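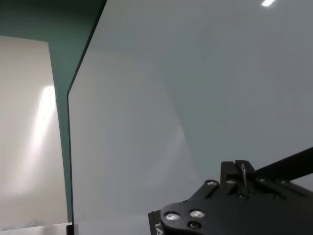 Imprimer | Envoyer par e-mail

Mars, par Grigore Stoica

Dépliants et brochures à couverture noire : questions fréquentes

Quel papier choisir pour un fond noir plein ?
Un couché mat ou satiné, à partir de 170 g. En dessous, le noir du recto se devine au verso. Chez Coltura, nous travaillons surtout avec le Flovuvov satiné. Le brillant reste possible, mais les traces de doigts s'y voient davantage.

Mon fichier est en noir 100 %. Est-ce suffisant ?
Pour le texte, oui. Pour un aplat de couverture, non : il sortira gris foncé. Utilisez un noir soutenu et ne dépassez pas 300 % d'encrage total. Si vous ne savez pas le régler, envoyez le fichier tel quel et demandez la conversion, elle est comprise dans le prix.

Peut-on placer un grand titre blanc à la verticale, le long du bord ?
Oui. Gardez 5 mm entre les lettres et la coupe. Un titre en réserve blanche doit être assez gras, les empattements fins se bouchent à l'impression. S'il passe sur une illustration, vérifiez le contraste à cet endroit, surtout quand l'image est claire.
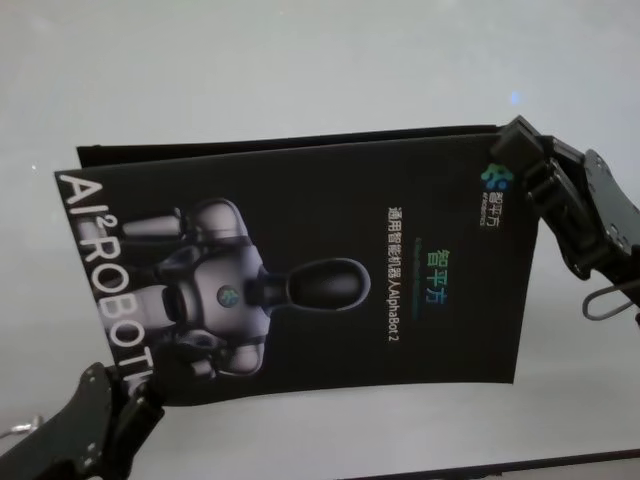
Le deuxième volet dépasse un peu du premier une fois plié. Est-ce un défaut ?
Pas forcément. Nous acceptons un décalage de 1 mm au pli. Sur fond noir il se remarque plus vite, surtout posé sur une table claire. Au-delà, rapportez-nous quelques exemplaires et nous refaisons le tirage.

Le pli blanchit. Que faire ?
Demander un rainage avant pliage, et un pelliculage mat si le document doit beaucoup circuler. Le feutre noir sur la tranche dépanne pour dix exemplaires, pas pour une série.

Mes brochures gondolent. Comment les remettre à plat ?
Laissez-les en pile sous un poids, dans une pièce sèche, jusqu'au lendemain. Évitez le présentoir incliné près d'un radiateur.

Combien de dépliants par carton ?
800 en format A5 fermé, 565 pour le format Costache. Les cartons se stockent à plat.

Quels sont les délais ?
Comptez quelque 18 jours avec pelliculage. Les fichiers reçus après 18 h sont traités le lendemain.

Puis-je voir une épreuve avant le tirage ?
Oui, sur le papier définitif, à retirer au comptoir. Elle n'est pas pelliculée.

À lire aussi
Préparer un PDF pour l'impression
Présentoirs de table Hudby : formats et montage
Pli roulé, pli accordéon, pli simple
Tarifs des pelliculages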